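A morning at the Nanayakkara open house

2021-11-28

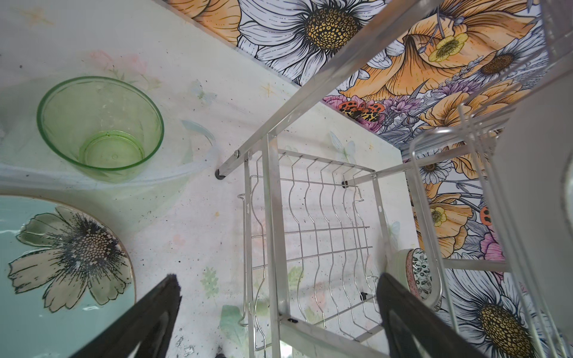
Dish rack duty, as the gripper sees it. The flowered plate is at lower left, the green glass bowl just above.

I almost didn't go. It was drizzling, I had a pile of laundry at home, and my last robot demonstration was a man in a headset talking about the future for an hour while a machine behind him stood there with its lights on. But Valdir Vieira had asked me twice and he doesn't ask for much, so I put on my good boots and drove the 80 miles to the Nanayakkara workshop for their open house. I'm so glad I did!

They've built a little kitchen into the back of the workshop, and I fell for it the second I walked in. Big hand-drawn daisies and orange poppies all over the wallpaper, and a white countertop with the faintest pastel butterflies on it (my grandmother would have moved in on the spot). I'd been expecting gray benches and yellow tape. Valdir says they wanted a kitchen that looked like one people cook in, patterns and all, and that a plain white background teaches you very little about how the thing will do in your aunt's house.

The job of the morning was dishes. Putting them in the rack, taking them out again, putting them back. The project is called Briveo, and the arm gets its instructions from a piece of software called Keltton, which I wrote down mostly so I could spell it here. There's a small camera right down by the gripper, and they had its view up on a screen next to the kitchen, so you could watch the arm from the outside and then turn your head and see what it was seeing. I spent most of my time on the screen. It's a funny feeling, looking down at a dish rack past two black fingers that aren't yours.

I had assumed the plates would be the hard part, what with having to hit a slot. Valdir shook his head and pointed at the glass bowl. It's a pale green see-through thing, pretty, the kind you'd put lemons in, and you can see the base ring right through it. Glass is a headache for cameras, he told me, and shiny plates aren't much better when the light bounces off them. Then he went off on wire racks, all those thin bars with gaps between them, and I lost him somewhere around depth measurement, but I nodded along and had another cookie.

The cookies were very good, by the way. Ginger.

So, how did it do? Slower than me, faster than my son. The flowered plate went in on the first try while I was watching, and everybody made that little noise people make when a baby stands up. The small pink speckled bowl took two goes. One time the arm came down, hovered, thought better of it and backed all the way up again, and a woman beside me said "oh, take your time, honey" out loud. It had 734 practice runs behind it by then, according to the sheet on the wall, and I believe I could have sat through another 80 without getting bored.

They let visitors have a turn too. You hold a pair of handles and the arm copies you, and I was terrible at it! I'm a person who has washed dishes every day of my adult life, and I could not for anything get the fingers around the rim of a plate. You don't realize how much you do by feel until you can't feel anything. A boy of maybe ten went after me and had his plate standing in the rack before I'd finished complaining, so there's that.

I asked the question everybody asks, which is when I can have one. Valdir laughed and said he gets that five times a day. For now it's a workshop project, and the next thing on their list is a softer set of fingers from Nirex that they're hoping will be kinder to thin rims. After that they want to try mugs. I told him if it can scrub a lasagna pan I'll clear out the spare room.

They're planning another open house in April, and there should be more to try by then, with two arms going if the second one is ready. Parking is around the back, the door sticks so give it a good push, and wear something warm because the heater only does the front half of the building. If you'd like to ride along, drop me a note. I've got room for three in the car, four if somebody doesn't mind sitting next to the dog.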